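Flesside Household Forum > Kitchen & Dining > Cooked rice, trays and sticky tables

brandier_lane
July 2023
Hello all, hoping for some gentle advice. We have rice most evenings and I've taken to dishing up on a tray, the big plate first and the small ones after, then carrying the lot through. It's lovely until you get to the clearing up! I bought a wooden table in March and I'm forever picking grains off it. Do you wipe straight away or leave them to dry? 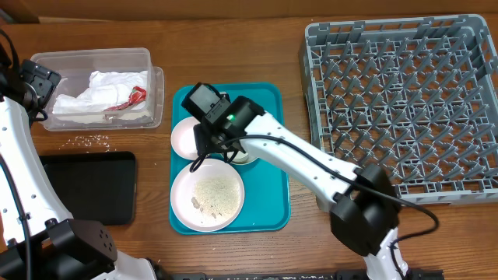
My own rule, for what it's worth, is to leave it well alone for an hour, because wet rice smears into the grain and dry rice just brushes off into your hand. The tray does catch a good deal, but you still get a scattering on the wood, next to the plastic tub with the cloth in it, and that's the bit I can't seem to cure.

clellard26
Oh, I'd have to disagree, sorry! An hour and it's like cement at our house. Damp cloth straight away, then a dry one. I'd also bring the dish rack off the table and put it by the sink, you'd have so much more elbow room for serving.

frei_and_easy
I'm with the first poster on letting it dry, but clellard is right about the rack. Mine lived on the table for 3 years and I was always working round it. I do like a teal tray, by the way, white plates look so cheerful on one.

clellard26
Fair enough, but do try it my way for a week. What rice is it, and how much do you cook?

brandier_lane
Just basmati, 200 grams for the 2 of us, and there's usually a bit over for lunch. I'll try the damp cloth tonight. The rack might take some negotiating.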